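Home | Checklists | Kitchens | Halls and Clubs | Contact

Village hall kitchen: yearly safety check, with comments

Plinthorpe Hall, main kitchen and side store
Checked by Sinan Kaplan, 2020-10-06

The list follows the same order as last year so the two can be read side by side. Each item is marked OK, ACTION or WATCH. An ACTION has to be done before the next public booking. A WATCH is looked at again in December.

1. Doors and way out -- OK
Both doors open fully and close by themselves. The back door had been sticking in wet weather and has been planed along the bottom. The key is on its hook inside the cupboard by the door. Chairs must not be stacked in the passage, even for an hour.

2. Floor -- WATCH
The vinyl is lifting at the join in front of the sink. It is not yet a trip hazard but water will get under it. I pressed it down and taped it. A proper repair needs the whole strip taken up, and Tekin have been asked for a price.

3. Fire blanket and extinguisher -- OK
Blanket in its case by the cooker, tapes hanging free. Extinguisher pin in place, gauge in the green, service label in date. The sign above it has faded and could be replaced when someone is next ordering signs.

4. Cooker and gas -- ACTION
The tap under the cooker is stiff and I could not turn it fully off by hand. Gas engineer to be called. The rings all light. The oven door seal is worn at the top left corner but holds heat well enough.

5. Hot water -- OK
Sink hot tap reached temperature within two minutes. Hand basin is slower. The notice warning of very hot water is still up.

6. Fridge and freezer -- WATCH
Fridge was at four degrees, freezer at minus nineteen. The log sheet on the fridge door has gaps in it, mostly after evening lettings. Whoever locks up should fill it in. There was an open jar of mint sauce with no date on it, which I threw away.

7. Food containers -- OK
Lids to be tried on their boxes, and any box with a split, a deep scratch or a stain that will not wash out to be put in the recycling. Labels left over from the shop should be peeled off before first use, as the glue holds dirt. Boxes are stored upside down without lids. Anything put in the fridge needs a name and a date on it. 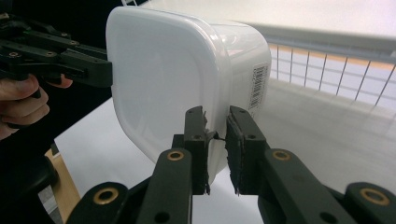
8. Knives and boards -- ACTION
Two of the coloured boards are scored past cleaning and need replacing. Knives are in the rack but one has a loose handle. It has been taped up and put in the office drawer until it can be thrown out safely.

9. Worktops, racks and loose shelving -- OK
Wire racks and mesh panels are checked for bent ends, rust, and wires that have come away at the weld. Run a gloved hand along the edges. Anything standing on a table should sit flat and not rock when pushed from the side. Heavy items go low down -- no pans above shoulder height.

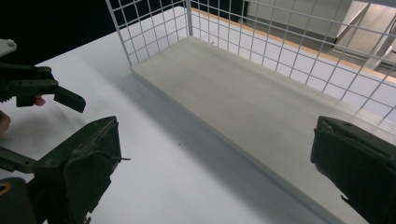
Grid panels meeting at the corner post, with the grey board lying alongside.

10. Electrics -- OK
Kettles, urn and toaster all carry a test label in date. The urn flex must not hang across the hatch. The double socket nearest the sink stays switched off and is not to be used.

11. First aid box -- ACTION
Blue plasters nearly gone and no burn dressings at all. Please tell someone when you use the last of anything.

12. Bins and pests -- OK
No droppings or gnawing found behind the units. The outside bin lid closes. The gap round the waste pipe has been filled.

Costs so far: the door came to 657 pounds with the new closer. I would keep 1,000 in hand for the floor.

Comments (3)

Margaret: The gas tap was stiff last year as well. Can we have it marked as urgent?

Plutby Lunch Club: We have a spare set of boards, hardly used. Will drop them in with the key.

D.: Item 6 -- the pen on the fridge has been missing since the summer. I have tied a new one on with string.

Related
Mondthorpe Pavilion: kitchen check
Urns and kettles: what to look for
Blank fridge log to print
Plinthorpe Hall: stage and lighting check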